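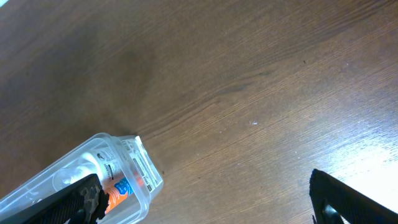 1/6/18

Bench notes, table top and storage tubs. Continued from the previous book, which is full. Deming has it if anyone needs the earlier stain tests.

State of things at start of day. Top was rubbed down at the end of last week with the grey pad and given one thin coat of wiping varnish, satin, from the tin marked Narnent. Left with the window shut. Surface feels hard under a fingernail at the back edge, where a mark would not matter. No drag when a dry cloth is pulled across it. Satin is the word on the tin but the sheen is nearer semi-gloss at a low angle, and I would expect it to drop a little over the next few weeks. The Adelstead job did the same.

Checked by raking light, lamp at bench height, moved slowly from the left side to the right. Findings:

Nibs. A handful, mostly toward the window side. Fine dust, caught while the coat was open. They come off with the back of a blade held flat. Did not sand.

Grain. Filled well enough. The streaks still read as slightly open when a fingertip is run across them and closed when it is run along them. Dehua wanted a second pass of filler before varnish. I did not do it and still think it was unnecessary, but the point is noted and we can compare against the sample board, which did have two passes.

Colour. Uneven. It looks worse from some places in the room than from others, so part of it is only the light. To separate the two I turned the lamp off, closed the blind and looked again from the four sides. Some darkness remains in the timber itself, between two boards, and was there before any finish went on (see the old book, the page with the water test). No action. Toning it would mean cutting back, and the coat is too thin to cut back evenly.

Edges. Front edge has a run at the left corner, short, soft when pressed. Leave until hard, then level with 400 on a cork block. Do not pick at it.

Second coat. Tin says to recoat within the day or else abrade. We are past that, so abrade: worn grey pad, light, with the grain, vacuum, then tack cloth. Same dilution as before. Remaining varnish in the tin is enough for one coat with little over. Lid was not on properly and there was a skin, so strain it through a paper filter before use.

Water spot test, repeated on the sample board and not on the table. One drop, covered with a watch glass, left for 21 minutes, wiped. Faint ring on the single-coat half, gone by lunch. No ring on the double-coat half. That settles whether the second coat is worth doing.

Hot cup test not done. The kettle is still at the other end of the building.

Storage tubs

The other half of the day. The loose stock in the drawers is being moved to clear plastic tubs, rectangular, ridged sides, so that the contents can be read from outside without taking the lid off. Label goes on the end face, since the tubs will be shelved end-out. A label on the long side is hidden as soon as a neighbour goes in next to it. The first lot were labelled on the lid by someone, possibly me, and these have all had to be redone.

Label stock: white, printed black, small type plus barcode. The printer is set for the Hidard rolls. With the Xiao rolls the feed is a little short and the last line of text creeps down into the barcode, after which the reader refuses it. If only Xiao rolls are left, take one line of text out and it prints correctly. Number series continues from 444.

Adhesion. The plastic has something on it from the mould, and labels put on straight from the packet lift at the corners within a day. Wiping the end face with isopropyl first cures this. One wipe, clean paper, let it flash off, apply, press from the middle outward. Tested on two tubs left by the radiator. The wiped one held, the unwiped one had a lifted corner by the afternoon. Small sample but I am not going to test more.

Do not wipe tubs down on the new table top. Isopropyl will go through a young varnish film. Do it at the sink. I am writing this down after finding the bottle standing on the table with its cap off. No damage that I can find.

Also on the subject of the table: tubs should be lifted and not slid. The moulded feet are sharp at the corners from the flash and will mark a soft film. I took the flash off one tub with a cabinet scraper, quick enough, and it now slides on scrap without leaving a line. Deming to say whether it is worth doing for all of them or whether a piece of felt on the table is simpler. My preference is felt.

Packing order inside a tub, as agreed: long items along the bottom, small packets on end above them, nothing wedged against the lid. If the lid bows the stack leans. If a tub has to be pressed shut, split it in two and print a second label with the same number and a B. Do not write on the label by hand, as the reader takes ink across the bars as a fault.

Shelf depth is 655 mm, measured at both ends. Two tubs fit front to back with finger room behind. The rear tub cannot be read from the front, so the rear row is for duplicates only. Dehua is drawing up a sheet for the side of the rack.

To do

Level the run on the front edge once hard.
Pad, vacuum, tack, second coat. Window shut, nobody sweeping.
Strain the varnish. New lid or clean the rim.
Order labels, Hidard, not Xiao.
Felt for the table, or a decision against it.
Relabel the tubs with lid labels. Half done, the rest are under the bench.
Cut another sample board from the same offcut and keep it on the windowsill until July, half covered with card, to see how far the colour moves.

Lamp bulb is flickering. Spare is in the drawer with the old filters.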